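**January, morning. Chores bench**

Carrying on from the entry on drawer fronts. The question is still the one Primuston put to us: which bits of tidying and packing could a machine take over in a normal house or on a small packing bench, and which bits should stay with people for now. My own answer changes from week to week, so I'm writing down where I stand before it changes again.

Set up before 10. Same two tables pushed together, same arms. Gripper force left at the Ceria default because the last time I turned it down everything slid. Marinho's controller wanted its update again and I let it have it, which cost me the first part of the morning.

Soft goods only in this batch. Rigid boxes are boring by now. The arms pick up a box, they put it down, and if they miss it's by a bit and you can see why. Cloth and bags fail in a different way each time and the log just says "grasp lost". 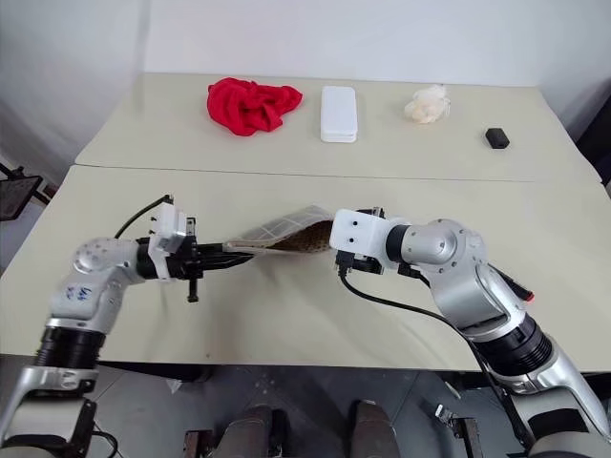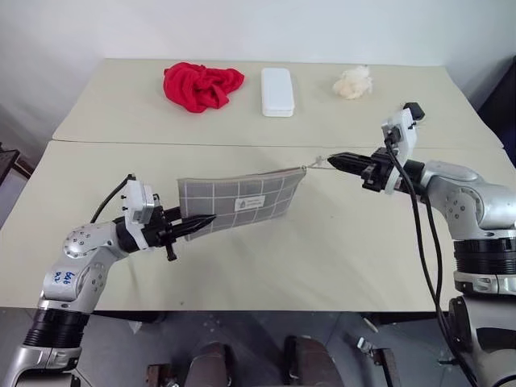

The soft goods problem comes down to not knowing where the thing will be once you've got hold of it. A person picking up a pouch by the corner lets it swing and catches the other side without looking. The planner wants a shape, and the shape it had when it planned has gone by the time the second hand arrives. On the checked pouch the useful part is the pull cord: one gripper has the lower left of the fabric and the other has the end of the cord, and with a bit of tension between them the top edge gives you a line to work from. I'd like to try the same idea on things that have no cord, maybe a clip or a loop sewn on. Vedance sell a tab for work gloves that might do. Order a few.

Notes on the rest:

- Step limit raised from 200 to 600 for anything with a zip. At 200 it gives up while still lining up the wrists. Whether 600 helps or only makes the failures longer, I'll know when I've been through the logs.
- Thin flat items want the fingers flatter to the table than the current approach angle allows. Try a low slide in from the edge before changing the fingers.
- Left wrist cable needs more slack. Re-tie before the next batch.
- Stop using the word "fold" in the task list when we mean "put in a heap in the right place". The scorer treats them as one and it's muddying the numbers.

On the big question. For the house: no, I wouldn't hand it over. Moving known things from a table to a tub, fine, if you don't mind the speed and someone is in the next room. Emptying a school bag or sorting a laundry pile, no. The time goes on recovering from small slips, and a person doesn't even notice they're doing that.

For the shop floor I'm more hopeful. You get to choose the pouch, the table and the light, and you can put the cord on the same side each time. Primuston's packing job has 2 bag types, both with a proper pull. I'd be willing to try one station there, with a person on the next bench who can reach over. I would not promise a rate.

What I don't want to do is show them a good clip and let them think that's the average. Send the full log with it.

To do:

- re-tie cable, check the wrist bracket screws while in there
- split "fold" and "heap" in the scorer
- ask Primuston for a box of their real bags, used ones if they have them
- run the zip tasks again at 600 with nothing else changed
- wipe the near table, there are marks on it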